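Plisham Kitchen Notes: README

Hi! I keep this folder for the sink side of the kitchen: washing vegetables, draining them, and getting plates into the dishwasher. It has 61 short notes in plain text, grouped into 8 chores, and I add to it whenever I learn something (or break a cup).
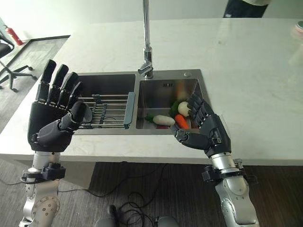
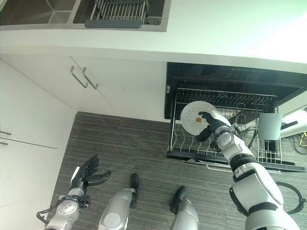
Vegetables in the right bowl of the sink (first), a speckled plate at the dishwasher rack (second).

What's in the folder

sink.txt covers root vegetables and greens. I do radishes and turnips with their leaves on, then trim, and yes, I know Lamduan Nuchit does it the other way around. Her version is in there too.

rack.txt is about the roll of metal rods that sits over the sink. I love that thing!

dishwasher.txt is the longest one. Plates go in the upright slots, and food bits get scraped off before loading. I let 4 plates slide once and regretted it at dinner.

Known gaps

Nothing on pots yet. Prasert Petchrat promised me 10 notes on knives by August, so watch for those.

Copy whatever you like, just keep the file names the same so my index still works.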